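Speaker notes: "Who Needs a Dining Table?"
Dornlow evening talks, January session
Notes by Ruba Bataineh, for reading aloud. Slide cues in capitals.

Before starting

Check the clicker. Ask Jad to dim the front lights only, because last time we lost the whole room and I read the opening by the light of my phone. Water on the left. Talk starts at 7.30 and the hall wants us out by nine.

Opening

Good evening. I was asked to speak in favour of folding tables, and I said I would speak about them, which the organisers took as a yes. Widad Salameh wrote the leaflet you have in your hands. It says a pair of folding tables can "replace the dining table in any modern home". I have lived with a pair for two winters and I'd like to go through that sentence slowly.

(Pause. Let people find the leaflet.)

SLIDE: the leaflet

Start with "any". My sister-in-law's flat has a kitchen you can cross in a stride, and for her I think Widad is right. My mother's house seats all of us with the door shut. She would no more eat off a folding table than off the ironing board, and I can't find the argument that would change her mind. I have tried several, including the one about storage. She asked me what I thought the loft was for.

Then "replace". A dining table is where the post goes, and the school bag, and the coat that nobody will own up to. Fold the table away and all of it moves to a chair. The people who sell these things show you a bare room and call it space gained. I would like to see the same room at teatime.

What I was told in the shop

I bought mine after reading the Zendaver catalogue from front to back. It promised "the look of real marble". I asked the man in the shop what that meant and he said it meant it looked like marble. I asked whether it would scratch. He said it depended what I did on it. I said I would be eating on it.

(They usually laugh here. If they don't, carry on.)

My point is that we are sold the top and we live with the legs. Everybody strokes the surface. Hardly anybody kneels down to see how far the feet stick out, and that is the part your toes will meet at night on the way to the kettle.

SLIDE: two tables, one fork

Leave this up for a moment before speaking. Matching tables, both folding, standing side by side on a grey-and-white tiled floor. I'll grant that the pink-and-white marble pattern is cheerful, and the thin red border along the front of the left one is a nice touch. Now look between them. You can see the floor. Whatever the leaflet says about two tables making one big one, a gap is a gap, and peas know where it is. Look too at the black metal leg under the left table and the angle it goes out at. Then ask yourselves where the chair goes. And there is the fork, the only piece of the place setting to have turned up on that table so far.

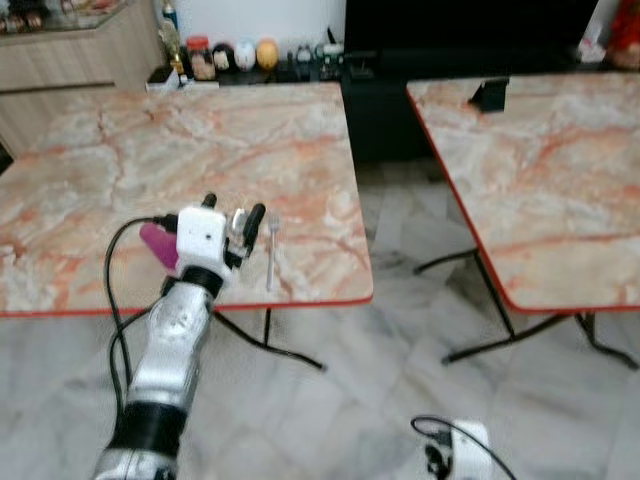 Pushing them together

The usual answer is to push them together. Fine. I have done it every Friday-night supper of my life, or so it feels, and three objections remain.

(Cut "Friday-night" when reading. Say "every big supper".)

The first is that floors are not level. Mine isn't. Two tables on a tiled floor will agree about height only if the floor does, and then somebody puts a glass on the join.

The second is the tablecloth. Dalal Salameh swears by one long cloth over both, and it does hide the line. It also hides the drop, so guests put their elbows there with full confidence. I would sooner see the join.

The third is the marble pattern, and I may be alone in this. Put two patterned tops edge to edge and the veins are unlikely to meet. Once I had noticed it at home I couldn't stop looking at it through the soup.

Laying the table

Rasha Kanaan will have something to say about cutlery in the second half, so keep this short. My only advice is to unfold everything, lock it, lean on it, and only then bring out the forks. People lay one table while the other is still half open against the wall. Then it gets bumped, and the cutlery is on the floor.

Keep the knives well in from the edge. A light table shifts when somebody sits down heavily.

What I would keep them for

I don't want to be unfair. Mine earn their place at birthdays, for wrapping parcels, and for wallpapering, where a dining table would be a nuisance. They carry up the stairs under one arm. I just don't believe the word "replace", and I would like Widad to defend it when I sit down.

Questions

Take them from the back first. If someone asks what I eat my own dinner on, say a second-hand oak table, and hand over to Rasha.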